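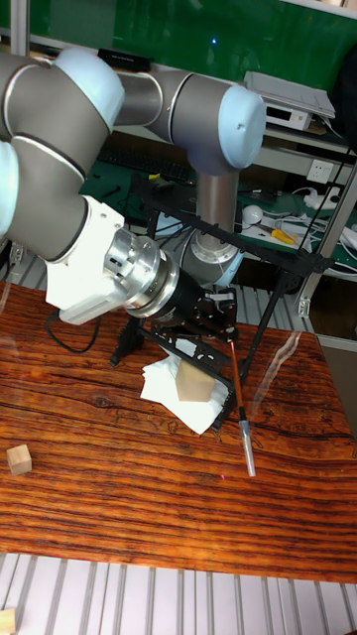

Arm, gripper and table in the Breko cell, with wooden blocks and a slender tool.

Breko Tabletop Set: data card and rules for use
Last updated: Aug 31, 2022
Maintained by: Manurung, Fikedel site

Summary

Breko is a set of 169 recorded runs of one arm working over a wood-grain tabletop. Of these, 136 are cleared for training. The rest are kept in the folder "held" and should not be mixed in. The set was put together to test our cell rules as much as to train on, so the rules are part of this card and travel with the data.

Cell rules

1. Nothing goes onto the tabletop unless it is on the run sheet. That covers paper, tissue and spare blocks.
2. Hands stay outside the posts while the arm has power. To move a block, stop the arm first and note the stop in the log.
3. A tool with a pointed tip starts with the tip facing the table.
4. Cables at the wrist need enough slack for the full turn of the last joint. Check by hand before the first run of a session.
5. Shelf items behind the arm may stay where they are during a session. Do not tidy halfway through.
6. Speed is capped at 15 percent for the first pass of any new path.

A run that breaks rule 2 is deleted. A run that breaks any other rule goes to "held" with a one-line note.

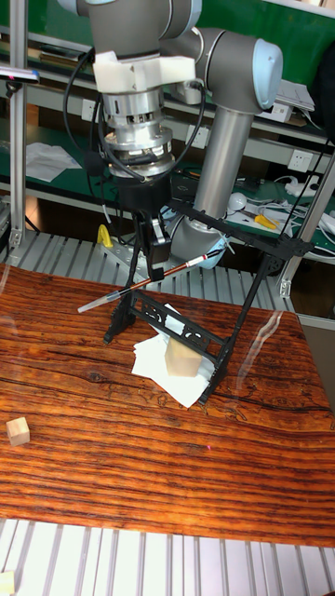 Brusivthorpe asked whether rule 6 should apply again after a tool change, even when the path stays the same, and said their own cell treats every change of tool as a new path.

We agreed and changed the working sheet in February. Read "new path" as "new path or new tool" from version 1.2 on. Runs logged under 1.0 and 1.1 were not rechecked against the wider wording.

Labels

Each run has one line in runs.csv: run number, rule version, tool, start state, end state, stop count, cleared (y/n). End state is written by the operator at the cell and checked later by a second person. If the two disagree, the field reads "open" and the run is not cleared.

Block position is given for the start of the run only. Blocks near the table edge are listed even if the task does not use them. Blocks off the tabletop are not listed. 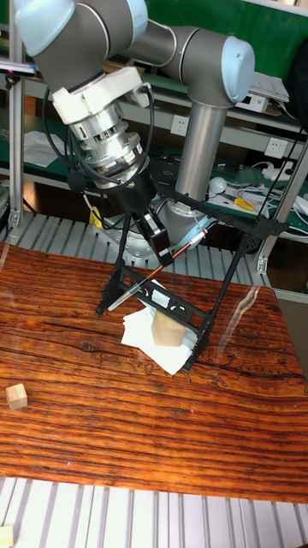 Photo: Manurung / Fikedel site

Known gaps

The tabletop is glossy and reflects light, more on the right side than the left. We have not corrected for this.
One tabletop, one arm. Do not quote results from this set as a general safety figure.
Log entry 3866 appears twice. Use the second one.

Use and sharing

Free for research and teaching inside member sites. Keep this card in the same folder as the data. If you change a rule for your own cell, give your version a new name and list the change at the top of your copy. Send corrections to the Fikedel site with the run number in the subject line.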